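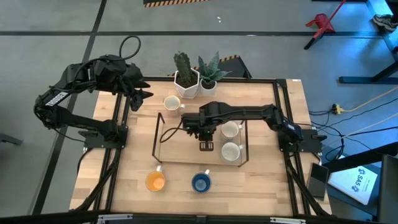 Clear Serving Tray with Dark Rim

The Noscombe tray is a clear acrylic serving tray for shared kitchens, staff rooms and meeting areas. It is supplied by Wokier to offices, colleges and clinics, and is sold singly or in cases of 10. Mugs may be stored in it between uses or carried in it to a meeting table and back. The thin black edging marks the outline of the tray, so that it can be found easily on a pale table or counter.

Item number: 283
Range: Noscombe
Material: acrylic
Color: clear, with black edging
Case quantity: 10
Mugs: sold separately

Use in Shared Kitchens

The tray is intended to stay on the table or counter during the working day. Clean mugs are placed in it upright, with their handles turned the same way, and used mugs are returned to the sink and not to the tray. Departments that keep a separate tray for used mugs should label both. Adhesive labels supplied with the case may be fixed to the outside of a side wall and removed with warm water.

A tray should not be stacked with mugs in more than one layer. When it is to be carried, the mugs should be spread evenly and the tray held with both hands from opposite sides. Full mugs of hot drinks may be carried over short distances on a level floor. The tray is not recommended for use on stairs.

Mugs and Colors

Wokier lists plain mugs in white, cream, orange with a white handle, and dark blue with a white rim. White mugs are the usual choice for visitors and meeting rooms. The colored mugs are often chosen by departments that wish to tell their own mugs from those of a neighboring office. Colors may be mixed within an order, but each color is packed in its own box. Small differences in shade between one delivery and the next are to be expected, and customers who need a close match should order the full quantity at one time.

The mugs are made for Wokier by Vetau. They are suitable for dishwashers and microwave ovens. Replacement mugs may be ordered one at a time.

Plants for the Table

Customers furnishing a break area may add potted plants to the same order. The Thammasiri list includes a tall columnar cactus in a white hexagonal pot and a snake plant in a smaller white pot. Both do well indoors and need little water. They should be set toward the back of the table, clear of the tray and of the space where people reach for their mugs. The cactus in particular should not be placed beside a walkway.

Plants are delivered separately from trays and mugs. Plant deliveries are suspended in January — orders received in that month are held and sent when the weather permits.

Care and Cleaning

Wash the tray by hand in warm water with a mild dish soap, using a soft cloth or sponge. Rinse it well and dry it with a clean towel to prevent water marks. Scouring pads, bleach and cleaners containing alcohol or ammonia will dull the surface or cause fine cracks, and damage of this kind is not covered by the warranty.

The tray should not be placed in a dishwasher, in an oven or on a heated surface. Light scratches may be reduced with a polish made for acrylic. A tray that has cracked or chipped should be taken out of use.

Ordering and Delivery

Orders may be placed by purchase order or through a customer account. Orders of more than 40 mugs are delivered on a pallet, and the receiving site must have ground-floor access. Smaller orders are sent by parcel carrier. Please state on the order whether the goods are to be left at a reception desk or taken to a named room.

Returns and Warranty

Unused trays and mugs may be returned within 90 days of delivery in their original packaging. Items broken in transit should be reported before the packaging is thrown away, and replacements will be sent without charge. Plants cannot be returned, but a plant that arrives in poor condition will be replaced once.

Related Items

Adhesive labels for Noscombe trays
Vetau plain mugs, single replacement
Thammasiri columnar cactus in white hexagonal pot
Thammasiri snake plant in white pot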